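Kovora-Keramik

Kovora-Keramik, auch Kovoraware, regional schlicht „Rote". Niedrig gebrannte Irdenware mit rotbraunem Scherben, meist flache Formen: Schalen, Platten, Untersetzer. Benannt nach dem Ort Kovora, wo der Ton ansteht. Verwandt mit der Ware aus Catano, aber gröber gemagert und fast immer unglasiert.

Rohstoff
Eisenreicher Ton aus zwei Lagen. Die obere ist sandig, für Ziegel und Dachrinnen. Die untere, fettere Lage für Geschirr. Abbau früher von Hand im Herbst, dann Wintern im Freien, der Frost bricht die Klumpen auf. Heute Aufbereitung im Rührwerk, gewintert wird nur noch in einzelnen Werkstätten. Magerung mit Quarzsand oder gemahlenem Altscherben (Schamotte), selten mit Kalk. Kalk gilt als Fehler: Abplatzungen nach dem Brand.

Formgebung
Zwei Verfahren nebeneinander. Rundes auf der Scheibe, Eckiges in Gipsformen, ältere Stücke auch in Holzformen mit Sandbett. Kennzeichnend der kurze, steil aufgestellte Rand und der fehlende Standring. Boden aussen oft rauh vom Sand. Trocknung langsam, abgedeckt, sonst ziehen sich die Ecken hoch.

Brand
Brenntemperatur unter der von Steinzeug, daher poröser Scherben, nicht frostfest. Oxidierend gebrannt rotbraun, bei Sauerstoffmangel graue bis schwarze Flecken, sog. Wolken. Früher Ausschuss, bei Sammlern inzwischen gesucht. Der grosse Gemeindeofen von Kovora fasste je nach Beschickung mehr als 700 Stück, heute Ruine.
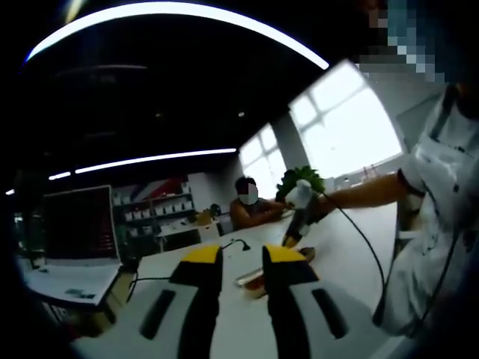 Verzierung
Sparsam. Ritzlinien am Rand, Stempelreihen, gelegentlich heller Schlicker mit dem Malhorn. Figürliches kommt kaum vor. Die Galside-Gruppe (28 Stücke, alle mit Wellenband) wird teils als eigene Werkstatt geführt, teils nur als Spätphase. Umstritten.

Verwendung
Backen, Dörren, Ablage für Kleinteile, Unterschalen für Pflanztöpfe. Für Flüssiges nur bedingt geeignet, unglasiert schwitzt die Ware. Abhilfe traditionell durch Auskochen mit Milch oder Einreiben mit Leinöl.

Sammlungen
Grösster geschlossener Bestand im Museum Sowerby, 271 Inventarnummern, darunter viele Fragmente. Der Katalog ist vergrifen, ein Nachdruck in 2000 Exemplaren ebenfalls. Kleinere Bestände in Catano, dort lange als einheimische Ware geführt und erst später umetikettiert.

Siehe auch: Irdenware, Terrakotta, Schlickermalerei, Catano-Ware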